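Courses > Machine Elements > Unit 6 > Spur gears: sorting and handling

Unit 6. Handling loose gears before inspection

Parts are laid out on a padded surface in a shallow tray. The larger spur gear lies flat on its face. A small gear is picked up singly and kept clear of the larger one – tooth flanks mark easily.

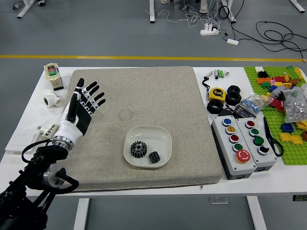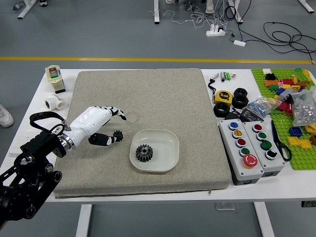
A reader of the Mumthorpe edition asks whether the pad matters if the tray has raised edges. It does: the edges stop rolling, the pad limits damage from a drop.

Exercise: a pair has 40 and 27 teeth. State the ratio to two decimals and say which gear turns faster.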